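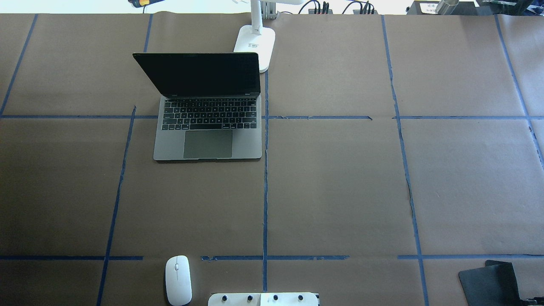
Brown paper and blue tape on a tabletop, with an open laptop, its screen off, resting on the paper.

Gultholm repair room to open two evenings a week

The community repair room in Gultholm will open on two evenings a week from January, after a year in which demand outgrew its single monthly session.

Residents brought in 954 items over the year, mostly lamps, toasters, coats and bicycles. Of those, 226 could not be mended on the day and were either taken home or left for parts. The waiting list stood at 91 names when bookings closed for the winter.

Efraín Cáceres, who runs the sessions, said the monthly format had stopped working by early summer.

"People were queueing down the stairs before we had the kettle on," he said. "Some of them had taken time off work to bring in a radio, and we had to send them away again."

The new sessions will run from 5.30pm to 8.30pm in the former print shop on Flaltgate. One evening will be kept for electrical goods and the other for clothing, furniture and small household things. Bicycles will be seen on either evening, but only if booked in advance.

Vunder, the hardware shop two doors along, has agreed to supply screws, fuses and glue at cost price. The town council is paying the rent for the first year and will look at the figures again before deciding on a second.

There is no charge for a repair, though visitors pay for any parts used. Larger appliances such as washing machines and fridges will still not be accepted, as there is no lift and the electrical supply in the building is limited.

The room has space for 23 people at a time. Children are welcome with an adult, and anyone who wants to learn a repair can sit in without bringing an item.

A short course in basic sewing is also planned for the spring. It will be taught in the upstairs room at Espinoza, the café on the corner, and places will cost the price of a hot drink.

Bookings for the first month can be made at the Gultholm library desk or by telephone. Items should be clean, and chargers and leads should be brought along with them.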